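Hornau Shared Workshop
Arm build, second report to the Fulico small projects fund

Where we are

The arm moves. It moves when asked, mostly in the direction asked, and it has stopped doing the thing with the elbow that we described at some length in the first report. We consider this a good stretch.

Since that report we have replaced the shoulder bearing, rewired the base, and moved the whole build from the back bench to the one by the window, where the light is better and the complaints from the pottery people are quieter. The Machala controller board arrived in March with a manual for a different Machala controller board. We got there in the end. The correct manual is now printed out and chained to the shelf, next to the good calipers.

Money

The grant was 600 dollars, of which 126 remains. The largest single cost was the wrist motor, and the second largest was the other wrist motor, bought after the first one was connected backwards. We have put a strip of red tape on the plug. The remaining money is set aside for finger pads and a proper emergency stop button. The present one works fine but it came off a treadmill and says COOL DOWN.

Software and simulation

We promised you a simulator and there is one. It runs on the old Lokitz desktop under the stairs - slowly, with a fan noise that can be heard from the parking lot - and it lets us try a grasp before the real arm gets a chance to drop something. Of the last 27 simulated pick attempts, five ended with the object held and lifted. The rest ended in ways we have sorted into folders. The folder called "sideways" is the biggest.

The main trouble is the approach angle. The planner likes to come in tilted, and the fingers open wide enough but arrive a little to one side of whatever they were sent to get. Tall, narrow things are the worst for this, and short fat things are nearly as bad if there is anything standing next to them. We have slowed the last part of the approach and that helps some.
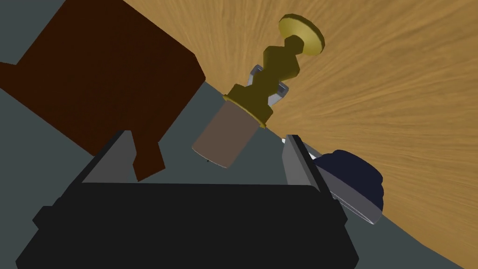
Will the arm be ready to show at the July open house? We expect to show it picking up one object from a fixed spot, with the stop button in someone's hand the whole time.

Before then

The finger pads need to be cut and glued. The camera mount has to be remade in something stiffer than the current plastic, which sags in warm weather and takes our calibration with it. Somebody also has to write the safety sheet the workshop insurance asks for, and so far everyone has been very busy with other jobs.

We'd like to move the leftover 126 dollars between budget lines if the stop button comes in cheaper than quoted. Please let us know whether that needs a form.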